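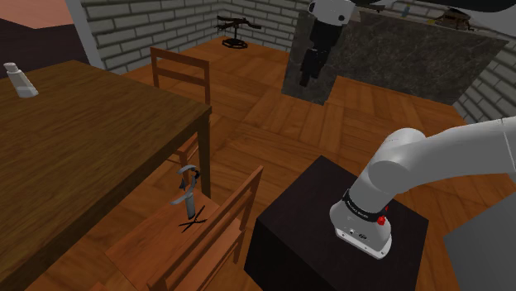
Leave the old floorboards alone

I've been in my house on Pridham Road for long enough now to have opinions about floors, and my main one is that people should stop covering up good boards. Or sanding them to within an inch of their lives. Or painting them that chilly grey that was everywhere a few years back (I did it too, in the box room, and I'm still sorry).

When I moved in, the front room had a fitted carpet the colour of weak tea. I pulled up a corner one December evening, meaning only to have a peek, and by midnight half of it was rolled up in the hall. Pine boards, scratched and gappy and a bit orange, and I loved them straight away!

Everyone had advice. My brother-in-law wanted me to get a firm in, and the quote came back at £2,000, with £500 more if I wanted the gaps filled. For that they'd have taken off every mark the house had picked up. I spent £50 on soap, wax and a decent brush, and did it on my knees with the radio on.

Kári Hafþórsson two doors down went the other way and laid 900 quid's worth of click-together stuff over his. It's very smooth, I'll give him that, and he never gets a splinter. But it sounds hollow when you walk on it, and he's already asked me what was under mine.

Yes, boards are draughty. Yes, you'll lose coins and earrings down them, and the downstairs neighbours in a flat may well hate you. If you've got small children or bad knees, have your carpet and enjoy it. I'm only asking that you lift a corner first and live with what you find for a month or two. Put a rug down where your feet get cold. Mine came from a junk shop in Skoratham and doesn't match a thing in the room.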